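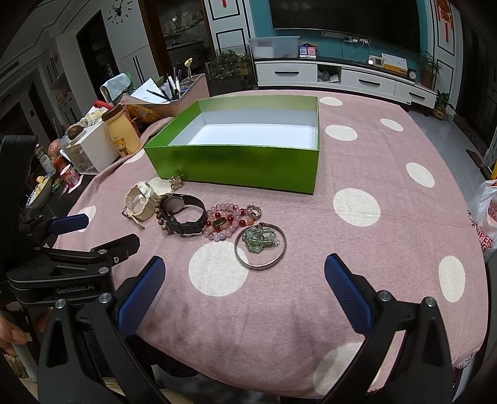
How do you keep bracelets and watches together in one box without a tangle?

Keegan Ross
I've got a mix of stuff that I want off the table and into one open box – beaded bracelets (one jade, one wood, one pink and red), a couple of watches, a thin silver bangle, two rings and a little gold-colored flower brooch. The box is green outside, plain white inside, no dividers at all. Last time I just dropped everything in and the brooch pin got hung up in the elastic on the pink one. I don't want to buy a jewelry case for 40 dollars. What goes in first?

Beatriz Morais
Watches first, always! Buckle them closed around a rolled-up sock or a bit of sponge so they hold their shape, then stand them along one side with the faces pointing away from each other. Jade can chip if something hard bangs into it, so mine gets its own little cloth pouch, and the bangle stays well away from it. Wood beads can go anywhere dry. For the rings I use an egg carton cut down to two cups – it looks silly but I've had the same one in there since June and they haven't wandered off yet. Close the brooch and pin it through a scrap of felt, then lay that flat on top. If your box is too shallow for the felt, stick it down the side.

Lộc Võ
just use sandwich bags

Jingyi Wei
Bags are OK for the beads but I wouldn't leave a leather strap sealed up in one, mine went moldy. Everything else Beatriz said works. I'd also put the watch you wear every day at the front, or you'll be digging through the whole lot each morning like I was.

Contact us | © 2019 Harneck Home Help | Back to top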